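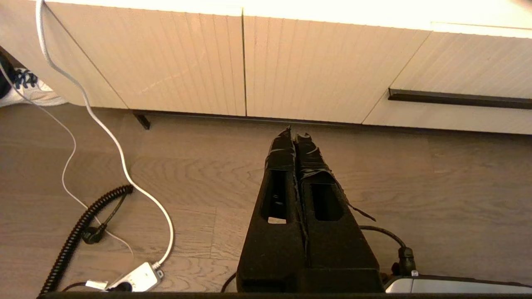

**Pultomari drawer lining paper, No. 909**
Lashari of Dollesex

We have been selling lining paper for longer than we have been selling almost anything else, and it still pleases us when somebody rings up to ask for more of it! Pultomari is our heavier paper, with a small leaf pattern on a cream ground, and it's the one we use at home (the linen drawers, mostly, and the one where the birthday candles live).

Each roll holds six sheets, scented on the back with lavender and a little cedar. The scent is a quiet one. You'll notice it when you open the drawer and then forget about it, and your jumpers won't walk into the room ahead of you. It's strongest for the first month or so and fades gently after that. If you'd prefer none at all, ask for the plain version, which comes in the same leaf pattern and costs the same.

### Fitting it

Empty the drawer and wipe it out, and please do let it dry properly, overnight if you can bear to. Measure the inside of the base from front to back and side to side, then take two millimetres off each measurement so that the paper lies flat. It likes to curl when it first comes off the roll, so we leave ours under a couple of heavy books while the kettle's on.

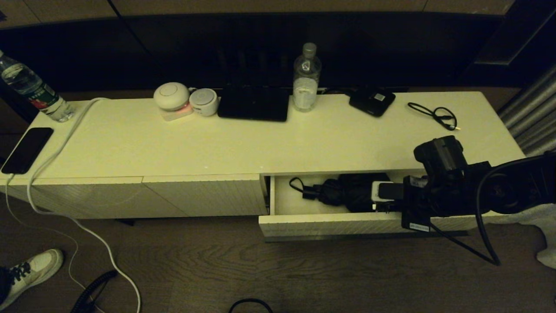 A wide, shallow drawer may want two sheets side by side. Overlap them by a finger's width and try to match the leaves if you're fussy (we are). There is no glue on the back, and you don't need any, although a dab of double-sided tape in each corner will keep things settled in a drawer that gets a lot of use. Offcuts are lovely tucked between folded pillowcases, or cut small for a jewellery box.

### What's in the roll

- Product number: 909
- Sheets: 6
- Finish: matt, uncoated
- Scent: lavender and cedar, or plain
- Goes in: drawers, shelves, trunks, hatboxes

It isn't meant for under the sink or anywhere else that gets splashed. For those places have a look at Velness, our wipe-clean paper, which is thinner and rather more cheerful in its colours. 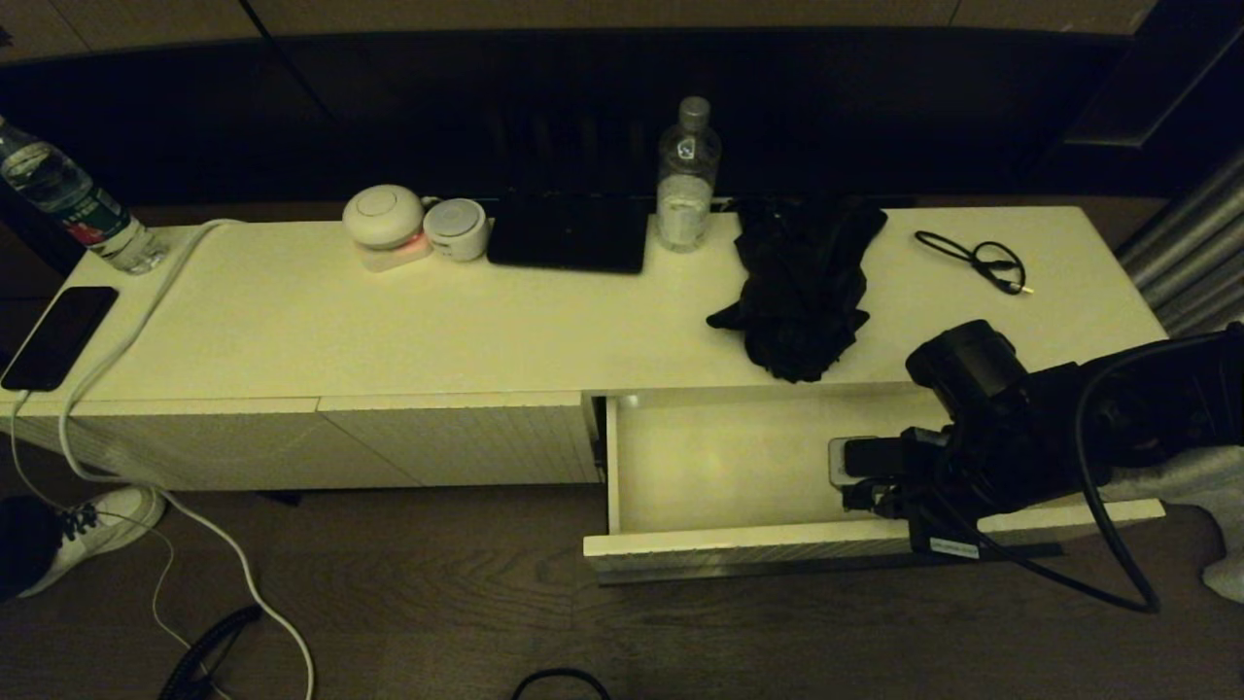

Eyvindur Bergmann wrote to ask whether the lavender would mark his white shirts, having had trouble with an oily liner from another shop, and then wrote again in September to say he had lined the whole chest and the shirts were fine, though he wished the rolls were longer. We do hear that one a good deal. Longer rolls crease in the post, I'm afraid, but we're happy to send several in one tube and charge you for a single parcel.

Orders are packed by Walid Hijazi, and anything that reaches him before noon goes out the same afternoon.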